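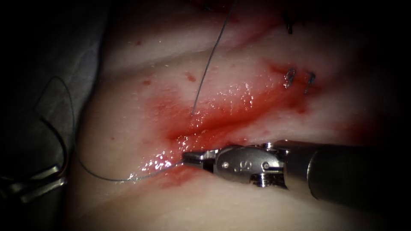 Unidad Docente de Robótica Médica · Grupo Mekel
Apuntes de laboratorio. Sutura asistida con dos brazos

Caso 9: pérdida de tensión en el cable de la muñeca

La pinza portaagujas sujeta el hilo con las mordazas cerradas, y dos puntos ya cruzan la herida hacia la parte alta. En esta fase el error de orientación de la punta importa más que el de posición: el hilo transmite al tejido cualquier giro no pedido.

El fallo que estudiamos ocurrió en la plataforma Irkitz, en abril. Durante un ejercicio, la consola Trultari ordenó un giro de muñeca y el motor llegó a su consigna sin alarma. La punta se quedó corta y, al invertir el sentido, dio un salto. El operador soltó el pedal y el ejercicio se suspendió.

Causa. El cable de accionamiento había cedido en el anclaje de la polea. El codificador está en el lado del motor, así que el control leía una posición correcta. La holgura medida en banco fue de 3,275 grados. El instrumento llevaba 48 usos; el registro no avisaba porque el contador se había puesto a cero al cambiar de consola.

Qué falló además del cable:
- El umbral de corriente solo detectaba exceso de carga. Un cable flojo da una corriente baja.
- La prueba de arranque movía la muñeca en un único sentido, y así la holgura no aparece.

Cambios aplicados en el laboratorio Rivadeneyra:
- Prueba de arranque con inversión de giro y comparación de corrientes.
- Parada si la corriente queda bajo el mínimo durante 700 ms con movimiento ordenado.
- Contador de usos guardado en el propio instrumento.

Si salta la parada con el hilo sujeto, no se abre la pinza desde la consola. Se bloquean los dos brazos, se corta el hilo a mano y se retira el instrumento en línea recta.

Para la próxima sesión: dibujar el lazo de control de la muñeca y señalar dónde habría que medir para ver la holgura.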